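What changed on the packing floor when the arms came in

I have worked at Moltgate for long enough to have had four different locker numbers, and for most of that time my job was putting things in trays. Small things, mostly. Seals, grommets, foam inserts, the odd bag of screws. We pack kits for other firms, and the kits change every few weeks, which is why the place stayed manual long after similar warehouses had gone over to machines. A line that packs the same box all year is easy to automate. Ours never was.

In November the first arm was bolted down at the end of bench 3. There are more of them now, and people I know outside work keep asking me what it is like, usually with a worried face. I thought I would write it down once and send them the link.

The first thing to say is that no jobs went on our floor. Two people who were due to retire retired and were not replaced, so you can count that how you like. I count it as something. The temp agency also sends us fewer people in the run-up to Christmas than it used to, and those were real wages for somebody even if their names were never on our rota.

The second thing is that the work I do is different, and I am still making up my mind about it.

The project is called Mevora. I have no idea who chose the name. The arms came through a supplier called Rendix, and the grippers were set up by a small outfit called Szűcs, who sent us a manual with an accent on every third word until the English one turned up. There are 38 of us on days, and all of us were asked whether we wanted to train on the new cells. I put my name down because my wrists were bad and I was tired of the tape gun.

Training was a week in the side room and then a lot of standing next to somebody. I had expected to be pressing a start button. Most of it is practice tasks. Before an arm is let near a customer's kit it is tried on plain objects, and people like me lay them out, watch the camera view from the wrist, and write down what went wrong. You put a block on a board. You put two blocks close together. You move things a bit and go again. It is slow and it can be dull, but there is a knack to it, and the ones who are good at it are the ones who packed by hand for years. You know which things will be a nuisance to pick up because they were a nuisance for you.

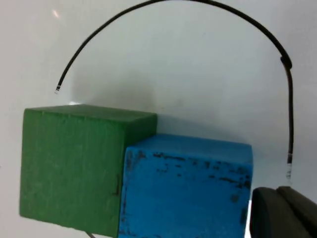
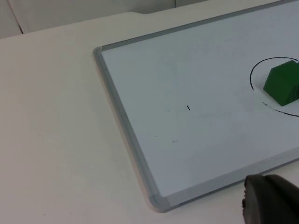
Both from the wrist camera: two foam cubes close together in the first, a green block inside a marker circle in the second.

The wrist view took me some getting used to. You see the gripper fingers poking in at the corner and whatever is in front of them, often with half of it missing. On the bench I can lean over and look round the back of something. On the screen, if the blue cube is in front of the green one, then part of the green one is hidden and that is all you have. I found myself tilting my head at the monitor for the first fortnight, which does nothing.

A marker circle is an easy thing to set up. You draw it, you put the block down, and everybody can see whether it is in or out. We argued for longer than I would like to admit over what should count when something is sitting on the line. In the end we wrote a rule on a sheet of paper and stuck it up by the door, and the arguing moved on to something else.

I keep a notebook. By the end of my first month I had 177 entries in it, and a good number say nothing more than "missed, tried again". The supervisors like the forms filled in on the tablet, but the tablet only gives you a list of reasons to pick from, and the real reason is often something you would want a whole sentence for. I asked for a comments box. We got one, with a limit of 50 characters.

As for what it does to the people, I can only speak for our floor.

My wrists are better. I will put that first because it matters to me most. I used to go home and struggle with a jar lid, and now I don't. Against that, I sit and stand still a great deal more, and my back has noticed.

It is quieter between us. When six of you are packing round a bench you talk all day, because your hands know what they are doing and your mouth is free. On a cell you are watching. If you chat you miss the thing you were meant to see. I miss the talking more than I thought I would. A few of us have started taking our break at the same time on purpose, 10.15, out by the bike racks unless it is raining.

The pay went up a little for those who trained. It did not go up for those who didn't, and that has caused some bad feeling. Some of them had good reasons for saying no. One shift could not do the training hours because of school pick-ups, and I think the firm should have run it twice. I said so on the feedback sheet. They have since said there will be a second round in the spring, so we will see.

There is also a change in who gets asked. In the old days if a tray was coming out wrong, an engineer would come down, look at it, and go away. Now they ask us first – partly, I think, because they have had to. They can set up a cell without our help, but they haven't spent years with a foam insert that sticks to its neighbour. I have been in more meetings since November than in all the years before it. Some of them were even useful.

Hand packing is still going on benches 1 and 2, and I do a turn there when they are short. I was slower than I used to be the last time, which annoyed me. My hands came back to it by the afternoon.

I don't know what the floor will look like in a couple of years. The managers say the hand benches are staying, and they may well mean it. For now I have got a cell to look after, a notebook that is nearly full, and a request in for a longer comments box.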